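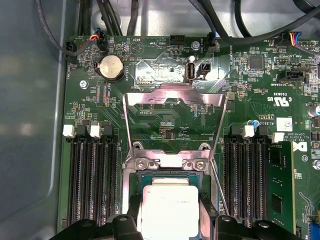
Chillies dropping flowers — help?

Got 10 chilli plants on the go in the greenhouse, loads of blossom but it all falls off before anything sets. Feeding every Sunday with the Trumex tomato stuff. Too much? Too hot? Any ideas welcome, getting a bit fed up wiht it.

Tiago Esteves
Heat probably. Mine sulk every August. Door open, vents open, damp the floor down in the morning. Give the stems a tap at midday too, helps the pollen along.

Rosemarie Brandes
What Tiago said. Also go easy on the feed — half strength for 2 weeks, see if they pick up. Are they in small pots?

Kisel
same here, no idea sorry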